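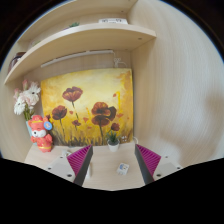 Magenta pads on hand-held gripper – one side slipping, worth re-gluing?

posted in Grippers & end tooling, Trallard Makers Help

Got the two-finger hand-held, grey mounting blocks, magenta ribbed pads. Been using it on small stuff on the desk, light boxes mostly. Since July anything square twists as I lift it. Left pad feels a bit shinier than the right if I run a thumb over it. Cleaned both with a damp cloth, no change. Do I re-glue, swap the pads, or is it the finger plate thats out? Don't want to pull the mounts off if I can help it, took me ages to get them level last time. Spares are from Kundside if that matters.

haverford_bench
Don't re-glue. Old glue goes on lumpy and you'll never get it flat again. Swap both pads, never just one, or you get the same twist the other way.

What I do:
Close the fingers on a sheet of paper, hold it up to a window. Light down one edge = plate is out. Even all the way = pads are just worn.
Peel from the tip end, slow. Plastic scraper, no blades.
Metho on the bare plate, leave it 10 minutes.
New pad on, ridges sloping the same way as the old one came off. Take a pic first, easy to get wrong.
Clamp overnight with a bit of card between.

If the plate IS out, back off the mount screws on that side 2 turns, nudge, nip up again. No need to take the block off.

gripnslip
mine did this. was the screws. tighten them

Akasthorpe Tinkerer
Agree with the paper test, do that before buying anything. Would check the screws too, but don't just reef on them – the holes in our blocks stripped after 3 goes and then it was a new block. Snug plus a dab of the blue threadlocker.

Also damp cloth on its own won't shift skin oil. Warm water, drop of dish soap, old toothbrush along the ridges, not accross. Let it dry right through. Ours came good for another 7 weeks after a scrub and we only swapped pads when the ridges started going flat at the tips. Lens wants a wipe while you're there, soft cloth only, keep the metho off it.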